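3rd July

Cold this morning, and the heater in the lab was not switched on when I came, so I worked the first hour with my jacket closed to the neck. In Skistton they say that a Monday in winter should not count as a working day. I begin to agree with them, but I had promised Sirkka the numbers before her meeting, and a promise is a promise.

The numbers are these. We have 2,474 grasp attempts recorded since March. Last week I trained the model again with only the wrist camera view, without the overhead camera, and over the weekend it ran through the test set. I did not expect much. My idea from the beginning was that the overhead view tells the arm where the thing is, and the wrist view only helps in the last few centimetres. So without the overhead view I thought it would be lost, like a person who walks in the kitchen looking only at his own hand.

It was not lost. Of the 2,000 attempts I had kept for training and checking, the old model (two cameras) called 1,439 correctly as good or bad before the fingers closed. The wrist-only model called more of them correctly. I looked at this for a long time and I did not feel happy, I felt suspicious. When a result is better than it has the right to be, there is usually a mistake of mine inside it.

Teodor came at ten with his coffee and I showed him. He said at once, "It is reading the finger." I asked him what he means. He said that the finger is soft, it bends a little when the arm is moving fast, and our operators move fast when the grasp is easy and slowly when it is difficult. So maybe the model does not look at the object at all. Maybe it looks at the shape of the finger and guesses how confident the person was. I did not like this idea, mainly because I should have thought of it myself.

So I spent the rest of the morning with the wrist images open on the big screen, one after another. I had never sat and looked at them like this. For months I have looked at curves and tables.

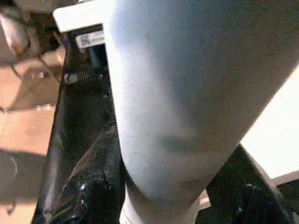 Wrist view from the set. The blue-grey finger takes most of the picture, with the little spring to the left of it.

I must admit that Teodor has a point. In pictures like this one there is very little world and very much gripper. A piece of cardboard box, something white in the corner that may be a cup, a brown surface, a bright patch on the right side. If I were the model, and somebody gave me marks for guessing, I would also study the finger. It is always there and it is large.

After lunch I made a plan and wrote it on the whiteboard, so that I cannot pretend tomorrow that it was a different plan. First I will cover the finger in all the test pictures with a plain grey shape and run the same model again, with no new training. If the score falls down, Teodor is right. Then I will do the opposite, keep the finger and cover everything else. If the score stays high with only the finger to look at, then Teodor is very right and I must rewrite half of the chapter.

Drawing the grey shapes is slow work. The edge of the finger is easy on the side where the black frame is, but on the right it goes from one pale thing into another pale thing and I have to guess where it stops. There is also the dark smudge in the lower middle of the finger. I could not decide if it should be covered as part of the finger or if it tells something about the object. I covered it. Haruna thinks I should make both versions and compare. She is correct, and it means one more evening.

By five o'clock I had finished 465 masks. My right wrist hurts (I made this joke to Yuto, that we now both have a wrist problem, I and the robot, and he did not laugh, but it was the end of the day). He offered to write a small script that copies one mask to the next picture when the finger has hardly moved. I said yes very quickly. He thinks it will be ready on his side by tomorrow lunch, and then I only need to correct the bad ones by hand.

I sent Sirkka a short message before I left. I wrote the old result and I wrote that the new one is being checked. I did not give her the new number. It was tempting, because she has been asking for something good to show for the Flelleo part of the project, and the number looks very nice in a table. She answered only "Fine, check it properly," and I was grateful for this.

On the tram home I was thinking about the operators. If the speed of the hand is really hiding in the pictures, we could ask them to do fifty easy grasps slowly and fifty difficult ones fast. This would be cheap to try, one afternoon maybe. I need to ask Tetsuya if the arm is free on any afternoon this week. He keeps the booking sheet and he does not like to be asked late.

Made soup with barley and too much pepper. Mum called, her knee is better and she is walking to the shop again. I must buy a new light for the bicycle, the back one is finished.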